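May, notebook 3, water hardness

Second go at the Histiddale tap samples. Still not convinced by the kit. The Paren strips say 'hard' for everything I dip them in, including the bottled stuff, which by its own label is anything but. I have stopped using them except as bookmarks.

Titration, then. Three runs on the kitchen tap sample, same flask, same burette, fresh indicator. The first two agreed within a drop. The third was well off and I have no good reason to throw it out, so it stays in. I know the usual habit is to call the odd one a misread and carry on. I have done it myself and regretted it.

Descaler claim: the Cekunow leaflet promises that their clip-on magnet 'conditions' the water so scale won't stick. Fitted it to the Bielecka kettle line and left the other line alone. Weighed the scale off both elements after 30 boils and again after 60. At 30 the magnet side had less scale. At 60 it had more. Somebody at tea said this shows it 'takes time to settle'. To me it shows our weighing isn't good enough to tell the two apart, and I would like to see the balance checked before anyone writes anything nicer than that. It reads 86 mg with nothing on it if you lean on the bench.

Also, the leaflet gives a graph with no units up the side. I wrote to ask what the units were and got a second copy of the leaflet.

Sample bottle 2385 has no source written down. Could be the upstairs tap, could be the butt in the yard. Not using it. Please write on the bottle and not on the lid – lids get swapped.

To do:
Check balance against the brass weights, door shut.
Repeat the third titration with a new bottle of buffer. The old one smells weak.
Swap the magnet to the other kettle line and start the count again from nothing.
Ask whether the softener at Histiddale was running when the samples were drawn. If it was, most of this page is worthless.

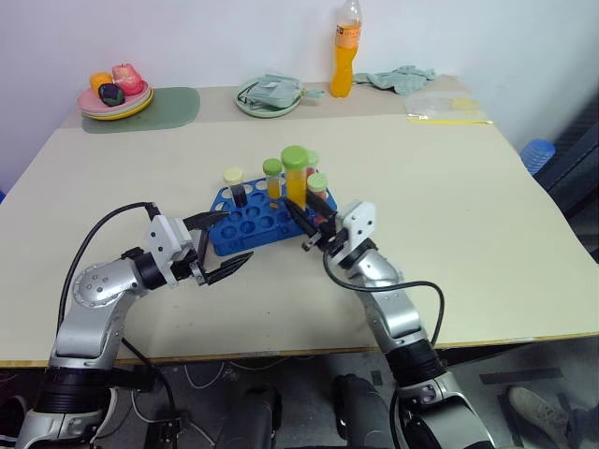
Capped tubes in their rack, fruit on the pink plate behind.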